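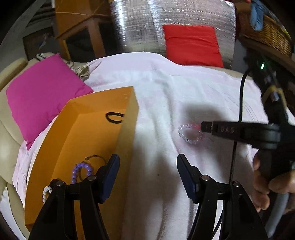 ## Sunday — lint recovery, pile throws, second series

Continuing from the Feltdale series. Same question: how much fiber a pile throw gives up per wash, and whether the cold cycle is worth the extra time. Fuad Ejigu ran the first series and his filter weights are on the previous pages. I have not corrected them for humidity and don't plan to.

**Setup**

- Machine: the Damora front loader, drum empty for one rinse beforehand to clear old lint.
- Fabric: white polyester throw stock from Dravstead, cut and overlocked. Starting dry weight of the test piece 717 g.
- Detergent: plain liquid, no softener. Softener coats the fiber and the first series showed it clogging the mesh.
- Filter: bag mesh on the drain hose, 200 micron, dried and weighed before and after.
- Water at 17 °C from the tap. Did not heat it for the cold run.

**Run A, cold, gentle**

Drain ran clear after the first rinse. Filter came off with a thin, even mat, mostly short fiber with very few clumps. Dried it flat on a tray overnight the last time and lost some to a draft, so this one went in the cabinet with the door shut. Weight is on the loose sheet clipped inside the cover.

**Run B, warm, normal**

Noticeably more on the mesh, and longer fiber. Some of it looked like whole tufts pulled from the backing. The overlocked edge had opened a little at one corner — that alone could explain the difference, so B is not a fair comparison and needs repeating with a fresh piece. Prys Pumphrey suggests a folded hem. Slower to sew, but it would take the edge out of the question.

**Run C, warm, with hardware**

The Gape people asked about mixed loads, so C was done with a zippered cushion cover in the drum. First pass zipper closed, second pass zipper open. The open pass left a pulled track in the pile. The closed pass left nothing I could find by hand or under the lamp. Lint weight rose in both passes compared with A, but I can't separate the zipper from the temperature on this data. 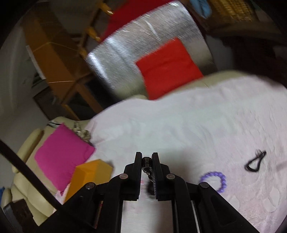

For the repeat I want the cover washed cold as well, open and closed, so the temperature drops out. That makes four runs on fresh pieces, and there is enough stock for it if nobody cuts into the roll.

**Drying**

Line only. Tumble drying sheds far more than washing and would swamp everything else. Pieces hung by one short edge, shaken 2 times before weighing. Shaking is the weak point of the method: Fuad shakes harder than I do. Proposal is to drop it and use a single pass with the lint roller, then weigh the sheet.

**Problems**

- Balance drifts when the extractor is on. Switched it off for all weighings after Run A. Run A was weighed with it on, so treat as suspect.
- Hose clamp on the filter housing weeps under spin. Re-seated, still weeps slightly. New clamp needed.
- Mesh takes around an hour in the cabinet to reach constant weight, longer than the sheet on the wall says. Sheet amended in pencil.

**Next**

Hem the new pieces. Repeat B. Ask Dravstead whether the throw stock is sheared before or after finishing — loose cut ends left over from shearing would show up in the first wash and then fall away, and one wash per piece can't tell us that. Prys has the contact. If the answer is after, pre-wash everything once and discard the lint before starting the count.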